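From the drinks table: syrups and cordials for the autumn menu

Work on the autumn drinks at Plavesus has started. The kitchen table has been given over to bottles for most of the past week, and it will stay that way until the list is settled. We plan to offer six cold drinks, down from eight in March, with four of them made up from syrup and the rest poured as they come.

The orange base is the one we have spent longest on. The March version was too sweet for most people and lost its flavour once the ice began to melt. The new one uses less sugar and more peel, and it is strained twice before it goes into glass. It keeps for five days in the fridge. After that it is still safe to drink but the taste goes flat, so please write the day on the bottle when you fill it. 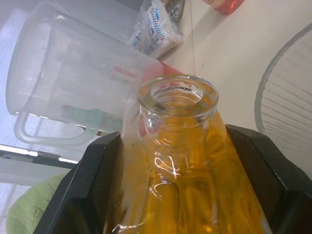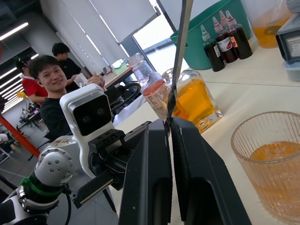 Orange in glass bottle and jar, both from the drinks table.

Red syrups will stay in squeeze bottles. They are quicker to use at a busy counter and they don't drip down the side the way the old pourers did. Wipe the nozzle with a damp cloth at the end of every shift and put the cap back on properly — we lost a whole bottle in the summer when one was left open overnight in the warm.

A few people have asked about measuring. Please use a jug with marks on it and read it at eye level on the table, not held up in the hand. One part syrup to six parts water is the starting point for all the red drinks. The orange is stronger in taste than it looks and wants a little more water, so try it before you serve it. Add ice last.

Glasses are the other matter. The ribbed tumblers are pleasant to hold but slow to dry, and they mark if they are stacked. Leave them upside down on the rack. The plain ones from Histance can still go in the machine on the short wash.

Empty glass bottles should be rinsed and left by the sink with the stoppers out. We reuse them for water, and we are short at the moment — if you have taken one home with cordial in it, we would like it back.

Tasting for staff is on Oct 5, 2020, after the lunch service. The Mevex room has been booked in case the kitchen is busy. Comments can go on the sheet by the fridge, and the final list goes to the printer the same week.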